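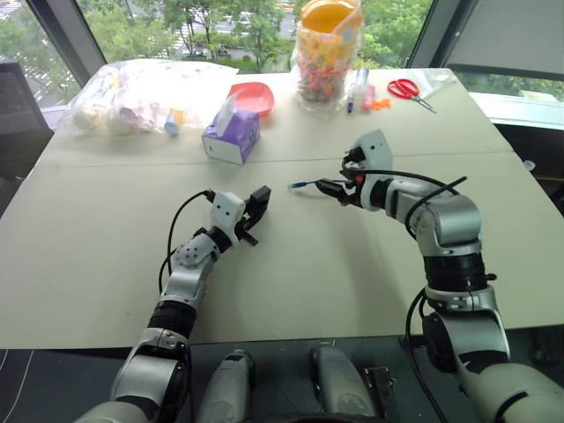

The two-armed robot at its table by the window.

Robots at work: what to look for on the open day

The open day at the Elach workshop in Galville is on 2018-10-03. Classes will be shown a robot with two arms working with a thin blue cable. This page explains the parts of the robot and the words the staff will use.

What is a robot arm?

A robot arm is a row of stiff parts connected by joints. The stiff parts are called links. A joint lets one link turn against the next, as your elbow lets your forearm turn against your upper arm. Inside each joint is an electric motor. A sensor measures how far the joint has turned and sends that number to a computer.

The black cables on the outside of the arms have to be long enough to let the arms bend. This is why they hang in loops.

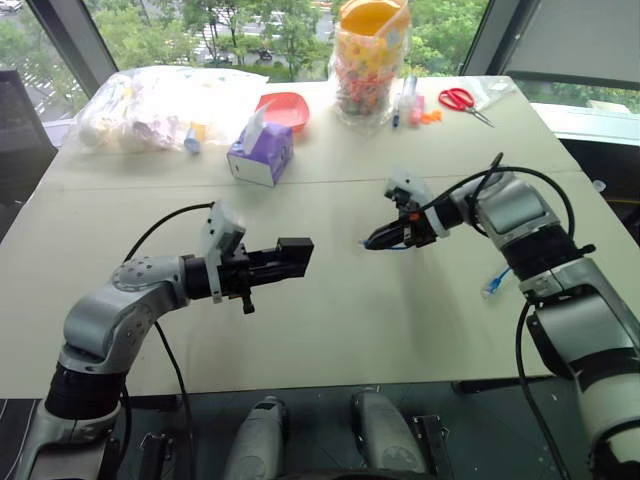
What is a gripper?

A gripper is the robot's hand. The ones on this robot are black, and they close like a pair of tongs. To hold something thin, the gripper must first be in the right place and pointing the right way. Then it closes.

Closing too hard can crush a cable. Closing too gently lets it slip. Emília Kolář, who programs the arms, sets the closing force as a number from 0 to 100.

Try this: pick up a shoelace using only your thumb and one finger. Keep your wrist stiff. Now try to turn the lace round without putting it down.

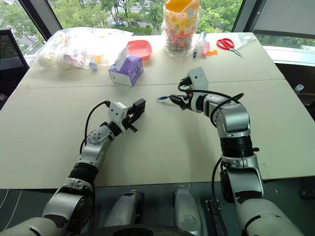 Why are cables difficult?

A wooden block keeps its shape when it is lifted. A cable does not. If one end is picked up, the rest may bend, twist or drag along the table. The robot's computer has to work out where the end of the cable is each time.

Engineers call things like this "flexible objects". String, cloth and paper are flexible objects too.

Why are there other things on the table?

Real tables are seldom clear. On the far side of this one are a tissue box, a red-handled pair of scissors, sweets and a large plastic bag. The arms must be able to work in front of them without knocking them over.

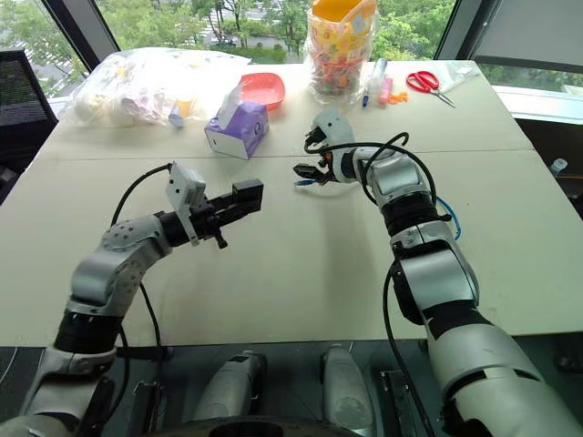

Clear plastic is a hard thing for a camera to measure. Light passes through some of it and bounces off the rest, so the computer can misjudge where the surface is. Ottó Kozma will explain this in the second talk.

Words to know

Link: a stiff part of an arm.
Joint: the place where two links turn.
Gripper: the part that holds things.
Sensor: a part that measures something.

Rules for visitors

Stay behind the yellow line while the arms are switched on. Do not reach over the table. Questions can be put to Nazanin Jafarzadeh at the end of each talk. The workshop has room for 69 visitors at a time, and bags should be left at the front desk.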